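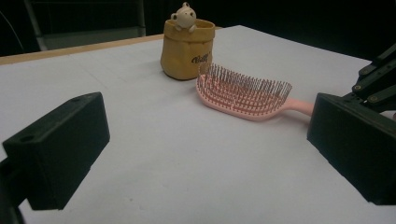

Wanted: people who write letters (or wish they did)

Hi, I'm Halina Bielecka, and I'm looking for 13 people to join a letter-writing project I've been cooking up since last winter. It's called Zarnis, after the street I grew up on, and it starts in December. If you've got a pen and a mailing address, please keep reading!

How it works

You get matched with another person in the group. Once a week, for three months, you write that person a real letter on real paper and put it in the mail. They do the same for you. You won't know each other ahead of time, and I'd like you to stay off email and social media with each other until we're done. One of you will be writing to me, so fair warning, I ramble and my handwriting leans to the left.

The letters can be about anything. Last year I did a small test run with my friend Ülle Kalniņš and we ended up with a six-week argument about whether soup counts as dinner (it does, Ülle). She also told me a story about her grandmother's bees that I still think about when I'm doing the dishes. I've known her for years and had never heard a word of it.

Who I'm looking for

Anybody 18 or older who can write in English well enough to be understood. Spelling doesn't matter to me at all. You don't have to be a writer, and I'd love to hear from folks who work nights, drive for a living, are home with babies, just retired, just moved, whatever you've got going on. The one thing I do ask is that you stick with it. It's pretty rough to check the mailbox every day for a letter that never shows up, so if you know January is going to be a mess for you, please wait for the next round.

What you get

Paper, envelopes and stamps for the whole three months, which I'll mail out before we start. There's also a thank-you payment of $297 at the end, paid by check. It comes out of a small arts grant and yes, you get it even if your letters are short.

What I get

With your okay, I'd like to copy some of the letters for a little printed book. You choose which ones. You can black out anything you want, change names, or say no to the whole thing -- saying no doesn't touch your payment. Agnese Paju is doing the layout and she's wonderful with old typefaces, so it should be a pretty thing to have on the shelf. Everyone in the group gets two copies.

Kickoff get-together

We'll have one optional evening, on a Thursday at 6:30, in the back room at Hamann. There'll be coffee and some kind of cake, and we'll write our first letters there. Partners stay secret that night! If you live too far away, just write yours at home.

How to sign up

Send me a letter, of course. One page is plenty. Tell me a bit about your week, the last thing that made you laugh, and anything you'd rather not be asked about. Put your return address on the page as well as the envelope -- envelopes get ripped up at my house. Mail it to:

Halina Bielecka
Zarnis Letters
P.O. Box 481

If getting to a mailbox is hard for you, leave a note for me at the front counter at Hamann and we'll figure something out. I'll write back to everyone, by hand, so give me a couple of weeks.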